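De: Kyriaki Moschos
Para: lista taller-y-almacén
Asunto: Re: [taller-y-almacén] Cajón gris con separador: ¿lo dejamos o lo cambiamos?

Hola a todos:

Contesto a lo del cajón gris, que lleva parado desde julio y alguien tiene que cerrarlo.

El mensaje anterior decía:

> Hola. En la mesa de madera clara sigue el cajón grande de chapa gris,
> el del separador blanco inclinado. He estado mirando el catálogo de
> Westonley y tienen uno nuevo, con la división ya soldada, por 169 euros
> sin portes. Gilent tiene otro más barato pero sin división, y habría que
> ponérsela nosotros.
>
> Mis dudas son estas:
>
> - si el separador aguanta sujeto con pinzas o hay que atornillarlo
> - qué se guarda dentro y qué se tira
> - si merece la pena limpiarlo o ya no sale
>
> Yo lo cambiaría, pero no soy quien más lo usa. Si nadie dice nada, lo
> pido con el próximo pedido de Larkimov para ahorrarnos un porte.
>
> Un saludo,
> Almacén

Voy por partes.

Sobre comprar uno nuevo: por ahora no. El cajón está entero y la chapa no tiene ningún problema. Con 169 euros más portes compramos las bandejas del estante bajo, que sí hacen falta y que pedimos antes que esto. El de Gilent lo medí en la tienda y tiene 430 mm de ancho, así que nuestras cosas largas entrarían en diagonal o no entrarían. Lo descarto también.

Sobre el separador: las pinzas de muelle con mangos naranjas valen, una en cada lado. Si se atornilla, luego no se puede sacar para fregar el fondo, y eso ya nos pasó con el cajón de Mitsotakis-Vlachou, que acabó con una esquina imposible de limpiar. Lo único que pido es que quien quite las pinzas las vuelva a poner en el borde y no en el cajón de las herramientas. Las pinzas de repuesto están en la caja de tornillería y quedan 10, así que tampoco es un drama si se rompe una.

Sobre la limpieza: las rayas oscuras del separador son arañazos y no van a salir. La mancha entre amarilla y marrón la intenté quitar con bicarbonato y con el desengrasante y se quedó como estaba. Para lo que guardamos ahí da igual. El fondo es otra cosa, tiene manchas y zonas oscuras, y a eso sí le vendría bien un repaso con agua caliente y jabón. Se tarda poco. Si alguien tiene un estropajo de los que no rayan, que lo traiga, porque el de la pila está para tirar.

Sobre lo que va dentro: el compartimento de arriba se queda vacío. Lo digo porque cada poco aparece ahí algo que no es de nadie. El grande, el de abajo, es para las cosas sueltas de limpieza y lo que no tiene sitio fijo. Tal como lo tenemos ahora: 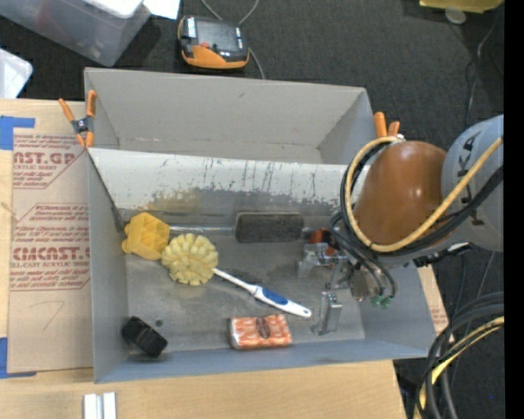 Qué hacemos con cada cosa

1. El cepillo de fregar de mango blanco se queda, pero colgado. Tiene agujero en la punta y hay un gancho libre al lado de la pila. Dentro del cajón se le aplasta la cabeza y además ocupa medio compartimento.

2. La pieza de plástico amarillo anaranjado, la que parece un vaso con gajos, no sé de quién es. Si no la reclama nadie antes del próximo pedido, va a la caja de cosas sin dueño.

3. El bloque gris oscuro con pinta de borrador: si es el de la pizarra, que vuelva a la pizarra. Llevamos tiempo borrando con papel de cocina.

4. El paquete naranja y blanco del óvalo marrón, al armario. En el cajón no se guardan paquetes.

5. La pieza negra brillante, la pequeña, la pongo en la bandeja de piezas sueltas y ya aparecerá de dónde salió.

6. El punto oscuro que hay en el fondo, cerca de la pieza negra, que lo mire quien friegue. Si es suciedad, fuera. Si la chapa está picada, que lo diga en la lista y le damos una mano de imprimación.

Para el separador tengo una propuesta aparte. El borde de abajo está gastado y se ve gris y desigual. En Larkimov venden un perfil de goma en tiras de 60 cm que se mete a presión y se corta con tijera. Pediría una tira, y si queda bien ponemos lo mismo en los otros cajones. Quien esté en contra, que lo diga antes de que salga el pedido.

Del resto de puntos que había pendientes (las etiquetas y la llave del armario) escribo en otro correo, para no mezclar.

Saludos,
Kyriaki

--
Has recibido este mensaje porque estás suscrito a la lista taller-y-almacén.
Para darte de baja, responde con la palabra BAJA en el asunto.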